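Fleritz Calligraphy Set — Set-up Guide

Section 2: Laying Out Your Table

Now for the fun part! Clear a flat table, wash your hands and give yourself plenty of elbow room.

1. Unroll the felt mat with the printed grid facing up. Smooth it from the center out. If a corner curls, leave a book on it overnight.

2. Set the brush rack at the back, with its feet on the top edge of the mat, and hang your brushes tips down. Leave a gap between them so the bristles don't touch.

Note: Ink stains on the felt are fine — a mat covered in gray and black blotches has had plenty of good practice on it, and you can still follow the grid lines. 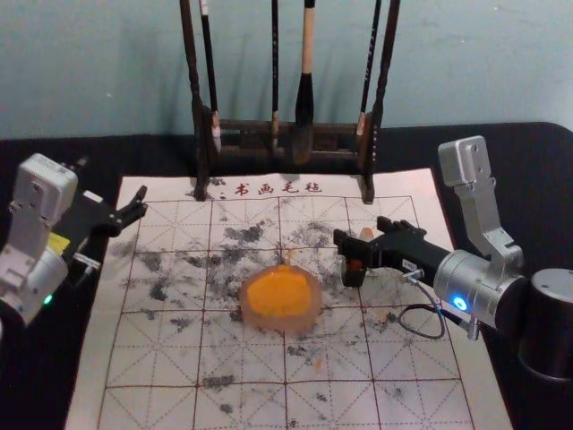
3. Wet the brush

Dip a new brush in cool water for 2 minutes, then press it gently with a cloth. Watch how the bristles come to a point. Lovely!

Caution: Never use hot water. It can loosen the glue that holds the bristles.

4. Line up your paper

Lay one thin sheet over the grid and start with a big, slow stroke. Let a rinsed brush hang for 24 hours before you put it away in a box.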